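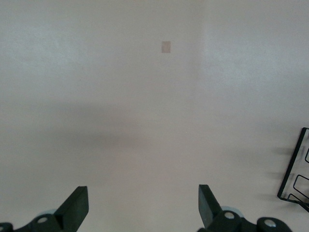 *Fig. 4. Pale surface with a small tan patch.*

## 4. Fixing the Anora table cover

Read this section completely before you cut the cover.

1. Clean the table with a damp cloth and let it dry for 15 minutes.
2. Unroll the Anora cover with the matte side up. Leave 6 cm extra on every side.
3. Press from the middle to the edges with your flat hand.

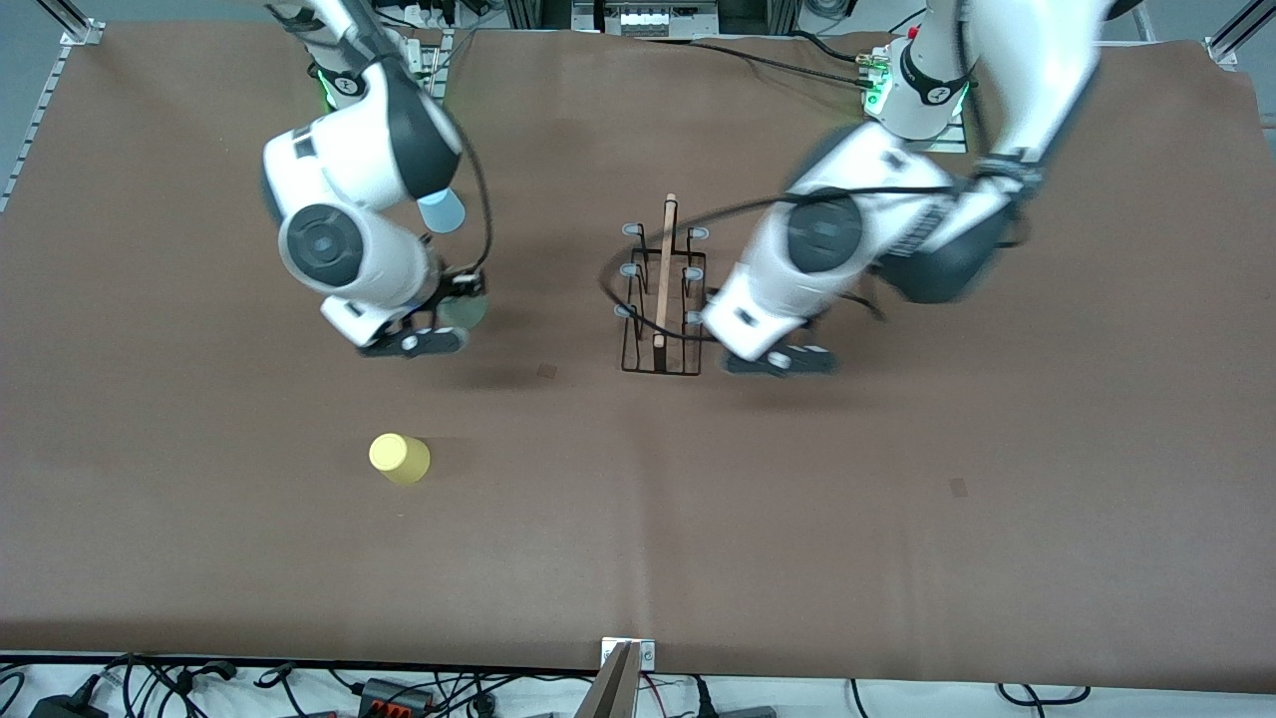

4. Fold the extra part under the table and fix it with the Leone clips.
5. Wait one night before you put heavy things on it.

**Note:** Small creases will go away after some days. Do not use an iron.

**Caution:** The cover is safe up to 70 °C. Always put a mat under hot pots.

For a table longer than 144 cm, order the Ridano joining tape.

Text checked: Rin Kobori, 2024-03-28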